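Club racing on a shoestring, and why I still love the long ones

I've been meaning to write up the Wustberg endurance meeting ever since we got home, and what with one thing and another it has taken me until now to sit down with a pot of tea and do it. 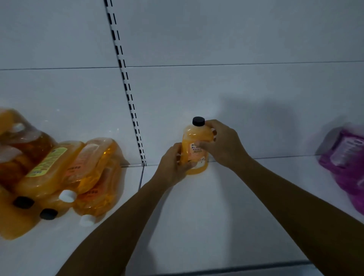

Kristine Sison wrote to me after my last post to say that I make these weekends sound far too relaxing, and that anyone thinking of entering a six-hour race should be told how much of it is spent standing in the pit lane with cold feet, staring at a timing screen and trying to work out what lap the leaders are on. She's quite right, and I promised her I'd be fairer this time. So, Kristine, my feet were cold. They were cold from breakfast onwards and didn't properly warm up until we'd stopped for chips on the way home.

We ran as Clodisow again, same as last year, with Shahram Moradi starting and Henrique Veloso taking over for the middle part. Felicidad Navarro had the last stint, which she'd asked for back in March and nobody was brave enough to argue. The car is the same small saloon we've always had, a bit lighter now that the old heater has come out (I know, I know, the feet), and on new front dampers that Henrique fitted over the winter and talked about at great length.

Qualifying was nothing to write home about. Shahram had traffic on both his good laps and came in muttering, and we lined up well down the order behind all three of the Gresance cars. They're a lovely bunch and very quick, and they bring proper cake.

The first hour went by beautifully. Shahram is one of those drivers who looks slow from the bank and then you check his times and they hardly vary at all, lap after lap after lap. He picked up places whenever other people got excited at the hairpin. Then it rained during Henrique's stint, only on the far side of the circuit, and we had a long and rather heated talk on the pit wall about tyres. I wanted to bring him in. Honeylyn Enriquez, who was running our strategy with a clipboard and a very blunt pencil, wanted to leave him out for another ten minutes. We left him out, the sun came through, and I have been reminded of it at every meal since!

Felicidad took over with a little under two hours left. I don't think I've ever seen her drive better. She caught the second of the Gresance cars with a few laps to go and the two of them went round side by side through the long left-hander, which had me holding on to the fence with both hands. She didn't get past, and we finished 2 seconds behind after 163 laps, fourth in class.

The entry list for the autumn round opens on Wednesday. I've told everyone I haven't made up my mind, and I've already filled in half the form.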